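Chapter 3
How a Song Gets Its Form

What you will learn in this chapter
The difference between verse, chorus and bridge
How a songwriter decides the length of each part
How to make a simple form chart of a song you know

When we listen to a song for the first time, we do not think of its form. We hear a voice, some words, maybe a rhythm that makes us move the foot. But already at the second chorus we know that it is the chorus, even if no one told us. Our memory has done the work. It heard the same melody two times and it put a name on it.

In this chapter we study how songwriters use this memory of the listener. The main example is "Rornardale", a ballad by the singer Lương. It is a good song for beginners, for its parts are very clear and the chords are few. You find the full words and the chords at the end of the chapter, and we ask you to listen to the song one time before you continue to read.

"Rornardale" lasts 203 seconds. In this time we hear two verses, a chorus, a third verse, the chorus again, a bridge, and the chorus for the last time. Lương said in a talk with her students that she wrote the bridge first, in a July when she had no piano in the house and could only sing. The verses came much later. This is more common than many students believe. A song is heard from the beginning to the end, but it can be written from any place.
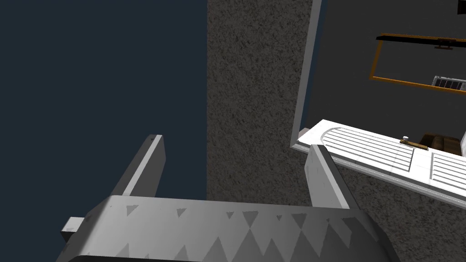 Định Âu
Songwriter and teacher of music theory, Radcombe School of Song
Text revised 15/05/2023

The verse is the part which tells. Its melody comes back, but its words are new each time. In "Rornardale" the first verse gives us a valley and a road, the second gives us a person who waits at the road, and the third tells us that this person has stopped to wait. The melody stays almost the same in all three, and for this reason the small change at the end of the third verse is so strong. The last note goes up where before it went down.

The chorus is the part which returns with the same words. It often holds the title of the song, and usually it sits higher in the voice than the verse. Please be careful with the word "usually". In the older songs of the Trillier collection, which we use in Chapter 5, there are many choruses that are lower and more quiet than their verses, and the people sang them together without difficulty.

The bridge is heard only one time. It takes the listener away from the home chord, so that the last chorus feels like an arrival. A bridge may be short. My colleague Khôi Tăng teaches his students to write it in eight bars and then to try it in four.

A word about terms. Some books call the verse "A" and the chorus "B", and then they write the form of our song as A A B A B C B. We will use these letters in the charts, but in the text we keep the names.

Before you start section 3.1, take a sheet of paper and choose a song that you know by heart. Write down its parts in the order in which you remember them, without listening. Afterwards listen and correct your list with a different color. Keep the sheet. You will need it for the exercises on bar length, and again when we speak of introductions and endings.

3.1 The verse and its melody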